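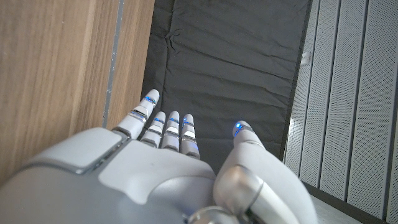 4.3 Does the five-fingered hand earn its keep?

Our earlier tests used the Harms parallel gripper, which has two flat jaws and very little that can go wrong. The Undari hand was brought in on the claim that five jointed digits would cope with a wider range of household objects. We were not convinced by the supplier's own trials, which were short and used objects chosen by the supplier, so we repeated the comparison with our own set and our own operators.

Each of the 35 objects was tried with both end effectors, under the same arm controller (Brasino) and with the same wrist camera settings. After we removed attempts spoiled by network dropouts, 677 grasps were left for analysis. An attempt was scored as a success only if the object was lifted clear of its support and held until the operator called the end of the trial. Partial lifts were scored as failures, a stricter rule than the one used by Maeng in the Batau study, and readers should not set our rates beside hers without allowing for it.

The hand did better on soft and oddly shaped items. On flat items and small rigid blocks it did no better than the gripper, and it took the operators longer to settle on a pose. Two of them said they had stopped using the outer fingers altogether for these objects and were working with the thumb and its nearest neighbour. If that is how the hand is going to be used, most of its cost and weight is going to waste.

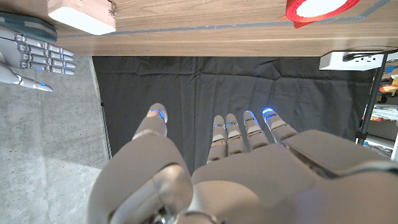

A second concern is the wrist camera. With the gripper, the contact points stay in view for most of the approach. With the hand, the back shell and the thumb base take up a large share of the picture, and the surfaces that do the gripping face away from the lens. Any policy trained on these views must infer contact from finger posture and from whatever the object does next. The lit fingertips help an operator to judge where a digit ends against dark cloth, but we found no sign that they helped the learned controller. We would want to see that tested properly, with the lights masked, before anyone lists them as a benefit.

Calibration also drifted. Sakda Boonchu repeated the joint zeroing in August and found that the thumb had moved further from its stored position than the other digits had. We do not know whether this is wear, heat or a fault in that unit, and with only one unit checked we can't separate them.

The results therefore give limited support to the hand for deformable objects and none for the rest of the set. Section 4.4 looks at whether a change of camera angle alters that result.

Figure 4. The Undari hand during the comparison trials, seen from the wrist camera.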